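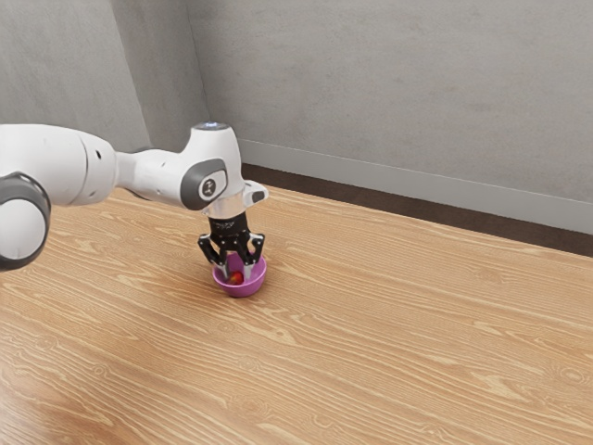
Progress report to the Clallow fund: demonstration visit, Zollidville

Tuesday, February 18, 2025

1. Purpose of the visit

The grant agreement calls for one demonstration to the funder before the second payment is released. It was held at the Gevitz office in Zollidville and lasted one morning. Eight visitors attended. The programme covered the simulated bowl task, the control software and the plan for moving to hardware.

2. What was shown

All runs were made in simulation. The task is to pick a small red fruit-like object out of a purple bowl with a two-fingered gripper mounted on a white arm. The bowl stands on a wood-grain surface with nothing else on it. The fingers have to go down inside the rim with a gap left on either side of the object before they close. Most of the work since August has gone into this approach stage.

Visitors chose the start position of the bowl for 11 live runs. The object was lifted clear in all but two. In both failures a fingertip touched the inner wall on the way down and the controller stopped the run, as designed. Neither run was repeated.

3. Results to date

The test set now holds 872 logged runs. Logs are kept in the Oprea format agreed at the start of the project and can be replayed on the funder's own machines. Bowl positions near the limit of the arm's reach are under-represented and will be added next.

4. Points raised by visitors

Contact between fingertip and bowl is modelled as rigid. Visitors asked for a softer contact model to be compared on the same start positions. We have agreed to do this.

A request was made for a deeper bowl. The present gripper opening limits how far down the fingers can work, so this will be tried only after the contact comparison.

The replay tool was slow to load on the meeting room computer. A fix is in test.

5. Spending and schedule

Spending is within budget. The hardware order is two weeks behind plan owing to a revised quotation for the wrist mount. The final report date is unchanged.

6. Action requested

Release of the second payment, and written agreement to the added contact comparison.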